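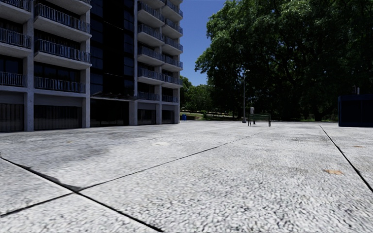 Home Stories Archive Submit Contact

The Drainage Report
2019-10-14

The complaint concerned a sound. Residents of the Molent estate had reported it 42 times, and the management company, Drato, had filed each report under drainage. I was engaged as a drainage inspector, so the file came to me.

I read it on the train. The sound was described as a low note lasting 4 seconds, heard in kitchens after midnight. One tenant had compared it to a bottle being blown across. Another had asked only that it be made louder.

The pipework was laid out on a Bodin drawing at a scale I did not trust. I lifted the covers, measured the falls and recorded the results. All were within tolerance.
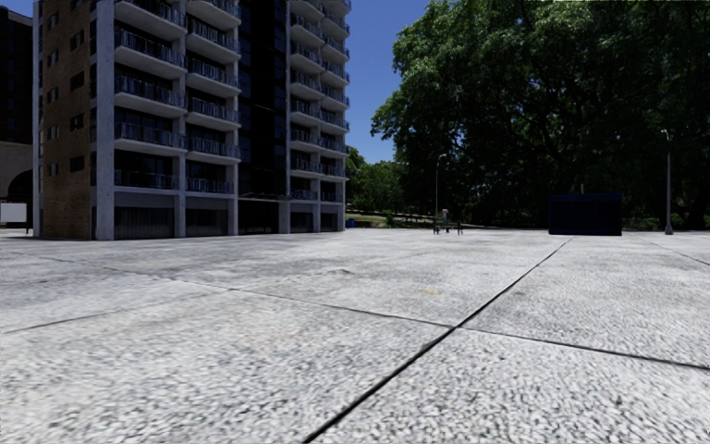

The lodging was a spare flat on an upper floor, furnished with a bed and a kettle. I set the meter on the draining board and waited. At ten past one it registered a tone of 130 hertz. I heard it as well. It came from the sink, held steady and stopped.

I ran the cold tap, closed it and wrote down the time. The tone returned at a slightly lower pitch, in the manner of someone repeating a question.

We use cookies to remember your reading preferences. Accept | Settings

My training covers air locks, loose washers and water hammer. I tested for all of them by the usual methods. Water hammer does not wait for a reply.
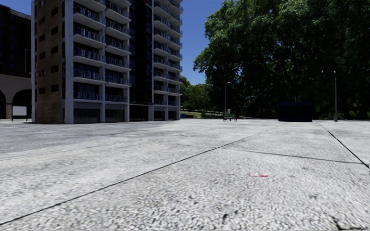
Second night

I brought a length of copper tube from the van and blew across the end. The meter showed 128 hertz. I cut the tube back with a hacksaw and tried again until the two figures matched.

There was a pause. Then the note came from the sink, from the bath and, faintly, from the flat below, where a chair was pushed back and a person began to hum.
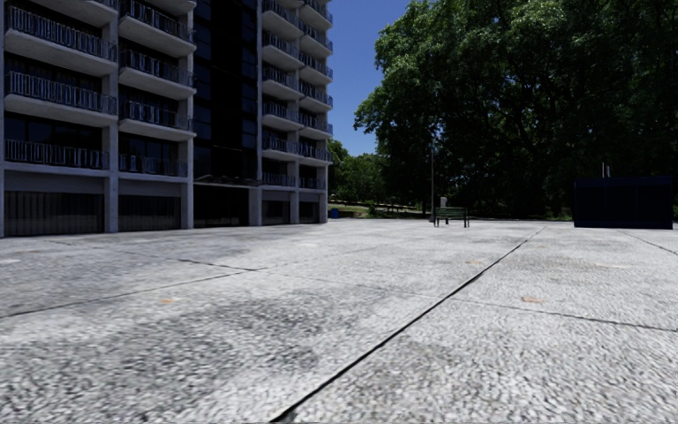 The Molent estate, east side.

I submitted form 452 in March. Under "fault found" I entered none. Under "further visits required" I entered monthly, and attached an invoice for the tube.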